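Posted in: Data collection > Manipulation

## Zipper task: when do you cut the episode?

**plinth_ostrava** wrote:

Hello all. We collect examples for opening and closing soft cases, with the Plinthorpe gripper and the wrist camera. I have 400 episodes now and the policy is still poor. It goes to the zipper well, then it closes the fingers a little beside it.

My question is about where to start and stop the recording. At present I start from the home pose and I stop 2 seconds after release. Is this too long?

**bumuder_fan** wrote:

I would keep the approach. If you start with the fingers already at the zipper, the policy never learns how to come there. How many start poses do you use?

**plinth_ostrava** wrote:

16 start poses, all with the case flat on the floor. The view at the pinch is like this:

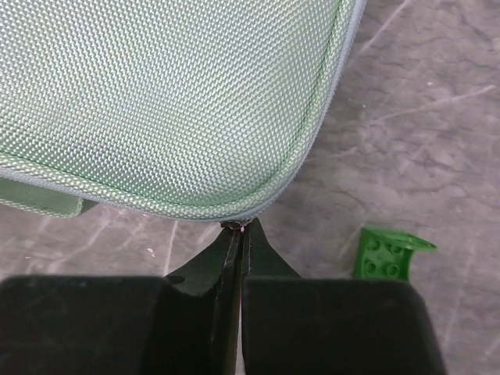
### Re: Zipper task

**olah_lab2** wrote:

Thank you for the view, it helps. The zipper end is very small and dark, and your finger tips are black also. At low resolution I think the two become one spot. What size do you feed to the network? We train with the Oláh loader, and its default crop was too hard for small parts.

I don't agree with bumuder_fan about the long approach. Most of your frames are then only travel through the air, and the pinch is a few frames at the end. I would cut the approach to half.

**bumuder_fan** wrote:

You can give more weight to the last frames and cut nothing. What you cut, you must record again later.

**olah_lab2** wrote:

One can cut a copy. I did not say to delete the originals.

**jt_marek** wrote:

I have another worry. Do you move the green brick between episodes? If it always lies to the right of the gripper, the policy can use it as a landmark. We had this same trouble with a cup in our Jetomden set, and we lost 14 episodes from each operator before we saw it.

**plinth_ostrava** wrote:

The brick I did not think of. I will check the older episodes this evening. The input is the default crop, so I will change this first and leave the approach as it is for now.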